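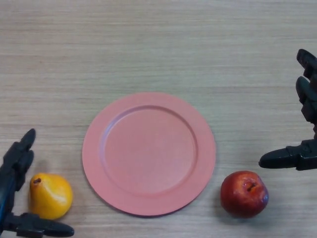 About Tivaston

Tivaston tests robot hands for people who are thinking of buying robot hands. It is a small market, and we have most of it because the rest of it stopped answering our emails.

Amr Amrani and Mounir Abdelaziz started the company after buying a pair of grippers on the strength of a very good brochure. The brochure is still in excellent condition. We now test grippers, arms, cameras and controllers before our customers pay for them, and we write down what happened in words a purchasing manager can read over lunch.

Our standard bench trial has 80 runs per hand, left and right scored separately. The table is bare apart from a pink plate, a pear and an apple. The fruit goes on the plate or it doesn't. Makers have sent us longer lists of things their hands can pick up (one ran to 67 items, including a violin) and we read them with interest before putting the pear back on its side.

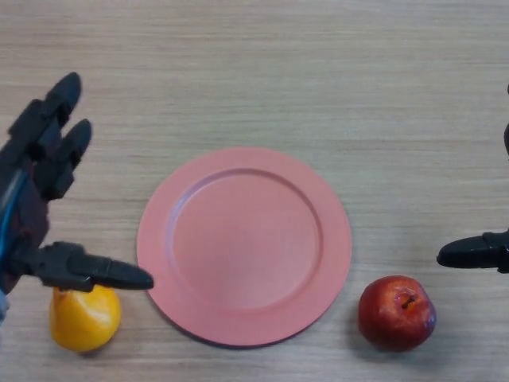
Kellel wrote to us after his first report to say that he had expected a score and got 23 pages on thumbs, and that he would now like the same treatment for his wrist cameras. We quoted him for the cameras. The thumbs section has since been trimmed.

Controllers get their own trial, called Fudance for reasons Mounir will explain if you let him. Same hand, same fruit, different controller, and you find out which one was to blame. Customers often have a favorite suspect going in.

We don't sell hardware and we don't take commission. We do keep the bench booked most weeks, so ask early. Reports go out on Monday, including the unflattering ones, and makers get a page at the back to argue with us. The record for that page is held by a firm that used all of it on the pear.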